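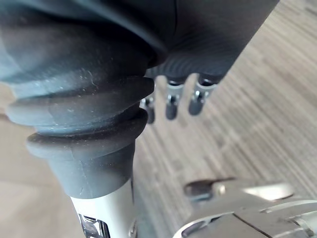 Danum Dust Cover for Sewing Machines and Overlockers

I made the first one of these for myself, on the kitchen table in Kanville, after I got sick of picking fluff out of my overlocker every time I sat down to hem something. The hard plastic lid that came with it had cracked years ago and the tea towel I was using kept sliding off the back. So I drew around the machine on newspaper, cut up an old raincoat, and that was that. My neighbour wanted one, then her sister, and now I've got a whole shelf of them (and a very patient husband!).

What you get

One fitted cover, sewn and finished by me. It's a tightly woven polyester with a brushed cotton lining, so it won't scratch the paint on an older machine. There's a slot in the top for the handle, bound all the way around, and one deep pocket on the front for the foot pedal cord. I tried it with two pockets and everybody's bobbins ended up living in the second one and making it sag, so it's back to one.

Sizes and colours

Danum Small suits most overlockers and little travel machines. Danum Regular is for your ordinary domestic machine. Danum Long is for the quilting ones with the big throat, and it has an extra 10 cm in the body. If you're in between, go up — a loose cover is annoying, but a tight one pops off the moment you turn your back.

Colours are navy, rust, bottle green and a grey I'm very fond of. The rust comes up a bit more orange in daylight than you'd expect.

Washing

Cool wash, gentle cycle, hang it over the line by the bottom hem. Don't tumble dry it. I did once and the lining shrank and the outside didn't, and it looked like a mushroom.

Price and postage

Small and Regular are $48, Long is $57. Postage is $9 flat. I post from the Vardale shop twice a week, and pickup is free if you're local. Jadwiga Cieślak looks after the counter there in the mornings and she'll let you try one on your machine if you don't mind lugging it in.

Custom orders

Happy to do them, but the list is closed until June while I catch up. When it opens again I'll need the height, width and depth of your machine in centimetres, with the thread spindles up if you leave them up.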